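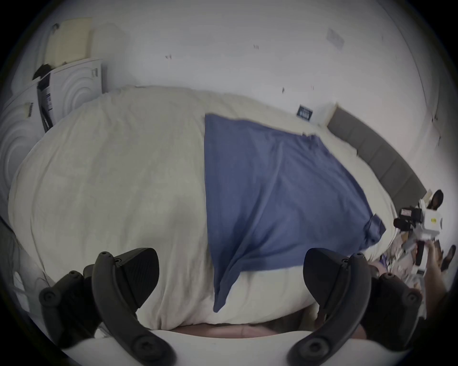 Wed 22 January

Finished going through the cloth recordings with Malou before lunch. We have 842 now, all done with the hand-held grippers, and 641 of them pass the checks. Most of the rejects are lost tracking. The white wall behind the bed gives the tracker very little to hold on to, just a few specks and the wall plate, so when the wrist tips up the pose jumps. The rumpled duvet does better than I thought it would.

Mamta wants the rejects sorted by cause before anyone records more. I agree, though it will eat most of tomorrow.

The main thing today was the start-pose result. In December we trained on recordings where the blue cloth was always laid out square to the bed, and the policy did fine until the cloth was turned. Then it reached for where the corner used to be. For the new set we drop the cloth any way it falls, sometimes straight across the duvet with one corner hanging toward the front, sometimes bunched at one end. Same number of training steps, same network. Troels ran 52 trials on the arm with the new policy and got a first grasp on the corner in 37. The old one managed 19 on the same starts. I had him send me the raw log and the numbers hold.

What still fails is a corner that sinks into the duvet. Cream on one side, blue on the other, so it should be easy to see, but the fingers close on both layers and drag the bedding along. Troels thinks it is the pad angle. I think we have too few recordings where the person backs off and tries again — we kept throwing those out as mistakes. Will put them back in and retrain on Vallis overnight.

Alistair asked if the second gripper adds anything for this task. Don't know yet. The two-handed recordings take longer to line up, and the clocks were off again on the Leckie unit. Frida has a fix but it needs testing.

To do: relabel the retries. Ask Frida about the clock offset. Put something with a pattern on that wall and record the same starts again. Reply to Alistair about the draft, section four is still empty.

Home by seven. Snow on the steps.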